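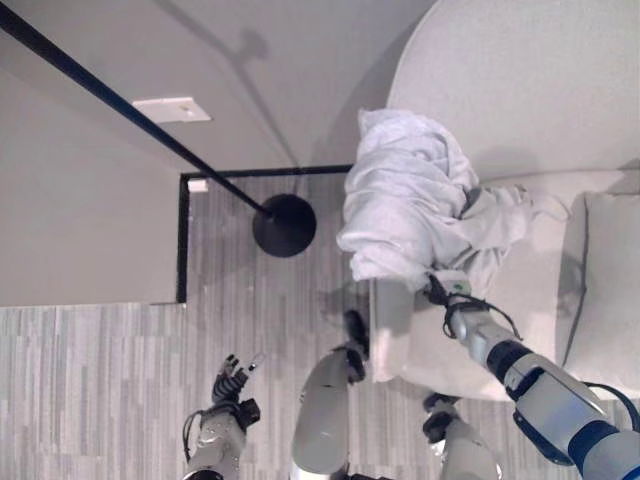
On cherche quelqu'un pour chouchouter notre robot (mi-temps, Golesum)

Bonjour à toutes et à tous ! Je tiens l'atelier de Golesum et je cherche une personne pour m'aider à entretenir Baird, notre robot à deux bras. Il travaille dans le coin salon, il manipule des couvertures, et moi je passe mes journées entre ses poignets et ma caisse à outils. Ça devient beaucoup pour une seule paire de mains.

Le poste, en vrai, c'est quoi ? Le matin, on démarre Baird, on vérifie le zéro des deux bras et on ouvre et ferme chaque pince à vide plusieurs fois (en tendant l'oreille, un doigt qui gratte, ça s'entend très bien). Ensuite on regarde les câbles. Mon grand sujet, les câbles ! Celui du poignet droit doit garder assez de mou pour que l'articulation tourne, mais pas au point d'aller s'accrocher dans un pli de tissu. J'ai refait cette boucle je ne sais combien de fois et je ne suis toujours pas contente, alors si vous avez des idées, je prends.

Il y a aussi les peluches. Les couvertures en laissent partout, surtout entre les phalanges. On nettoie au pinceau sec, jamais à la soufflette, et on note dans le cahier. Toutes les 80 heures, on démonte les doigts et on contrôle le jeu. Toutes les 400 heures, c'est la grosse révision : serrage des articulations, remplacement des gaines fatiguées, recalage complet. Le compteur affiche 3653 heures, donc Baird a déjà bien vécu et il y a de quoi apprendre.

Pas besoin d'être ingénieur. J'ai surtout envie de travailler avec quelqu'un de soigneux, qui sait tenir une clé dynamométrique, lire un schéma simple et écrire trois lignes compréhensibles après une panne. Si vous avez réparé des machines à coudre, des vélos, des imprimantes, ça m'intéresse vraiment, racontez ! Le logiciel de suivi (Amidon, un peu capricieux) s'apprend sur place.

Côté pratique : contrat de 50 % chez Kindis, jusqu'en décembre, renouvelable si on s'entend bien. Horaires du matin de préférence. L'atelier est de plain-pied et on mange ensemble le midi quand le planning le permet. Par contre on reste souvent à genoux par terre, autant le savoir !

Une règle sur laquelle je suis pénible : pour intervenir sur une pince, arrêt d'urgence enfoncé et alimentation coupée. Même pour retirer un fil.

Envoyez-moi un petit mot et un CV avant le 3 mai 2018, par le formulaire du site, rubrique « Atelier Baird ». Pas de lettre de motivation. Parlez-moi plutôt de la dernière chose que vous avez remontée. Les personnes retenues viendront passer une matinée avec moi, payée évidemment.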